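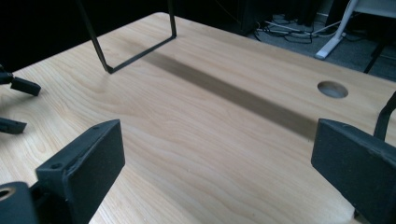 Handling and Demonstration, Unit 4
Course handout, revised June 10, 2018

This unit covers recording demonstrations with the hand-held gripper. You will work in pairs. One of you holds the gripper and the other runs the recorder and keeps the log sheet. Swap over halfway through. Both names go on the sheet.

Read sections 1 to 3 before you come to the lab. Section 4 is what you hand in.

1. Before you start

Collect a gripper from the rack and sign it out. Check that the fingers open and close fully without sticking. If a finger is loose, tighten the screw with the small hex key in the drawer. Do not overtighten. If it still moves after that, put a red tag on it and take another one.

Wipe the lens with the dry cloth. Fingerprints on the lens were the most common fault in last year's recordings and they can't be fixed afterwards.

Keep the table free of bags, drinks and phones. Cables that run across the floor should be pushed back towards the wall before anyone starts walking about.

2. Lighting and shadows

Long shadows across the table are a problem for the Sezer tracking software, which sometimes takes the edge of a shadow for the edge of an object. Look at the preview before each set. If there is a strong shadow where you plan to place the object, move the lamp or move the object. A soft shadow away from the working area can be left alone.

Pale tables give good contrast with dark objects and poor contrast with white ones. For the white parts in the Lidum kit, use the grey mat.

3. Recording

Start each demonstration with the fingers fully open and nothing between them. Hold still for two seconds, then move. The software uses the still part to work out the starting position, and a demonstration without it will be rejected.

Approach slowly and at an angle, so that the object stays in view between the fingers for as long as possible. Coming straight down hides it too early. Close on the object, lift it clear of the table, put it down at the second position and open again. Hold still for another two seconds before you stop.

If you drop the object, finish the movement anyway and mark it F in the log. Failed attempts are kept. Don't delete anything from the recorder.

Each pair records 100 demonstrations, split over two sessions. Take a break when your wrist gets tired, as the movements become jerky and the tracking suffers. Vary the starting position of the object. Sets where it always starts in the same place will be sent back.

In two-gripper tasks, keep the second gripper to the left of the table until it is needed. Agree who moves first.

4. What to hand in

The log sheet, filled in and signed by both of you.
The recordings, copied to the Javholm drive in a folder with your pair number.
A short report of no more than two pages. Say which objects were hard to pick up and why you think so. Include your failure count.

The unit is marked out of 36. The report counts for 16 and the recordings and log make up the rest. Marks are lost for missing log entries, even if the recordings are good.

5. Next unit

We fit the recordings to the Sturico arm in September. Bring your log sheet with you. Read chapter 5 of the course notes, leaving out the part on wrist calibration, which has been rewritten and will be given out separately.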